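Baláž Folding Picture Stereoscope – Fair Souvenir Viewer, refurbished

Back in stock, two only. Got these out of a house clearance in May, along with a big box of cards from the regional trade fairs. Sold as a set: viewer, card holder, 18 cards, cloth pouch. No box I'm afraid.

What it is – a hand viewer of the sort sold at the fair gates. You slot a card in, slide the holder back and forth till the two pictures join up, and there's your pavilion in 3D. Fountains, the flower halls, the evening lights, a very long queue for the cable car. Cards are from the Trurkik fair mostly, a few from the one before.

Condition. Lenses cleaned and refitted, no scratches that you notice in use. Hinge was stiff, now fine. Handle has a chip near the bottom. One of the two has a replacement screw on the slide, brass coloured, not original. Say if you mind which one you get, otherwise I just send whichever is nearest.

Cards are good to very good. Corners a bit soft. Somebody has written the pavilion names on the backs in pencil and I have left that alone, it's useful. Captions on the front are in two languages, niether of them English, but there's a typed translation in with the set. 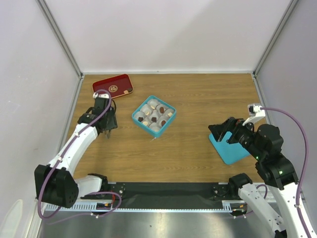 Manolis Kokkinos wrote in to say the cards should be kept flat and out of the sun, as the tinted ones fade quicker than the plain. He also reckons the night views came out as a separate packet on the closing weekend, so they may be harder to find than the rest. Can't confirm that myself, but the numbering on the backs does jump.

Will it take other cards? Standard width yes. The wide Plastness reissue cards no – they catch on the left hand clip. Don't force it, the clip is thin. Zesisell cards fit but sit a bit low, fold a scrap of paper under.

Glasses wearers – most can use it with glasses on, hold it slightly away from the face. Small children find it heavy.

Postage. Tracked, packed in a double carton. Overseas please ask frist, I need to weigh it. Returns fine within the month if it comes back as it went out.

Spare card packets sold seperately when I have them sorted. Still some 1,000 loose cards to go through so don't hold your breath.

Comments

Hajar Radwan
Mine came yesterday, lovely thing. The horticulture hall card is the best of the lot. Took me a while to get the slide right.

Vasiliki Papadakis
Do you have any of the opening ceremony? My parents went and I would love to find the one with the bandstand.

Mehrangiz Shojaei
Does the pouch fit the cards as well or only the viewer?

Related items
Fair guidebook with fold-out map, spine taped
Enamel pin, Trurkik fair, blue
Card storage tin, plain
Replacement lens pair for Baláž viewers

Contact: use the shop form | © Theano Kyriakidis 2024 | Back to top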